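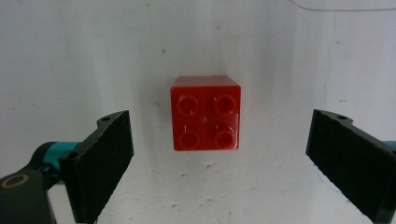

Inspection Technician, Used Toys and Nursery Goods

Employer: Pitetti Reuse
Location: Marbridge
Reference: 2782
Contract: Permanent, part-time or full-time
Reports to: Inspection lead
Closing date: 27/09/2026

About the position

Pitetti Reuse collects, cleans, inspects and resells used toys and nursery goods. Stock comes in from household donations, daycare closures and store returns. It goes out to family centers, preschools and the public through the Vindanitz store. The inspection section decides what may be sold, what can be repaired and what must be scrapped. We are hiring one technician for this section.

The job is bench work. Most of the shift is spent handling individual items, comparing them with a written standard and recording a result. Construction bricks and stacking toys make up the largest share of incoming goods by volume, followed by wooden puzzles, ride-on toys and play kitchens. Electrical toys are handled in a separate room by a separate technician and are not part of this position.

Main duties

Sort incoming mixed lots by product family, material and intended age group.

Check each item for cracks, sharp edges, loose parts, missing labels and earlier repairs. Items intended for children under three are checked against the small-parts cylinder, both whole and in any state they could reasonably break down to.

Measure the fit of interlocking parts with the go/no-go gauges supplied. Bricks that no longer hold, or that cannot be pulled apart with moderate force, are rejected.

Grade surface condition. Fine scuffs are acceptable at grade B. Bite marks, whitened stress lines and cuts that catch a fingernail are not acceptable at any grade.

Pull samples for the outside lab. Colored plastics of unknown age or origin are sampled before release, and the rest of the lot is held on the quarantine shelf until the result is back.

Enter results in the lot record before the lot leaves the bench. Paper notes are permitted during the check but do not replace the record.

Clean the bench, trays and gauges at the end of each shift. Report worn gauges the same day.
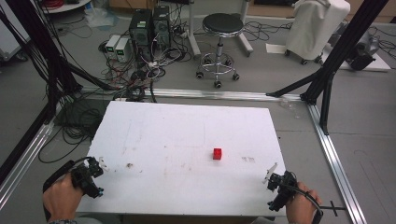 Red block on a white board, Marbridge.

Working conditions

The inspection room is on the ground floor with step-free access from the parking lot. Benches are height-adjustable. Lighting is fixed and may not be altered by staff, as the color and surface grades depend on it. The wash line is next door and can be heard when the connecting door is open — ear protection is supplied and is optional in the inspection room.

Technicians change tasks at least every two hours. The work involves repeated pinching and gripping, and applicants should consider this before applying. Lifting is limited to standard totes. Anything heavier goes on the hoist cart.

Latex gloves are not used on site. Nitrile gloves are supplied in all sizes. Incoming goods may carry pet hair, smoke residue and perfume, and we cannot offer an allergen-free workplace.

Full-time staff work an early shift. Part-time hours are agreed at the time of the offer and are then fixed for the season. July is the heaviest month for daycare returns and leave is restricted during it. The annual stock count takes place outside normal hours and is paid as overtime.

Requirements

High school diploma or equivalent.

Experience in inspection, sorting, assembly, sewing, lab preparation or another job in which a written standard was applied to physical items.

Able to read a caliper to the nearest tenth of a millimeter. We test this.

Normal color vision, with or without correction. A plate test is given at interview.

Clear written English. Reject notes are read by people who have not seen the item.

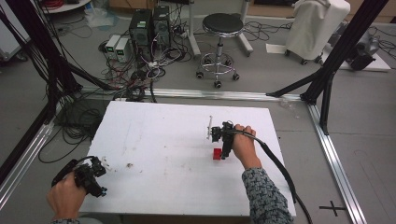

Experience with toy safety standards is useful but is not required, and the relevant sections are covered in training. The same applies to the Surdu lot-tracking software. Applicants who have used any barcode-based inventory system generally learn it within the first weeks.

A driver's license is needed only if you wish to be added to the collection rota, which carries a separate allowance.

Training

New technicians spend the first four weeks on paired inspection. During this period every item is checked twice, once by the trainee and once by an experienced technician, and the two results are compared at the end of the shift. Disagreements are settled against the standard and its reference samples. No trainee is measured on speed.

Sign-off is by product family. Construction bricks come first, then wooden goods, then ride-on toys. A technician may release only lots in families for which he or she has been signed off. Sign-off lapses after an absence of six months and is renewed with a short bench test.

Pay and benefits

Pay is $728 per week for full-time staff, in proportion for part-time staff, with a step increase on completion of the third sign-off. Benefits include paid leave, health coverage from the first day of the second month, a safety shoe allowance and staff discount at the Vindanitz store. The discount does not apply to lots you have inspected yourself.

How to apply

Send a resume and a cover letter of no more than one page to the Pitetti office in Marbridge, by mail or through the applications form. Quote reference 2782. In the letter, describe one case in which you rejected an item, batch or piece of work, and state what the rejection was based on. Applications without this section will not be considered.

Selected applicants are invited to a bench interview. It consists of the caliper and color tests, a graded tray of mixed bricks with a copy of the standard to work from, and a short conversation with the inspection lead. Bring reading glasses if you use them. Travel within the county is reimbursed against receipts.

We check work history before making an offer. A background check is required for staff who deliver to family centers and preschools, and is not required for bench staff.

Applicants who need an adjustment to the test or the room should say so when accepting the interview. Large-print copies of the standard are available on request.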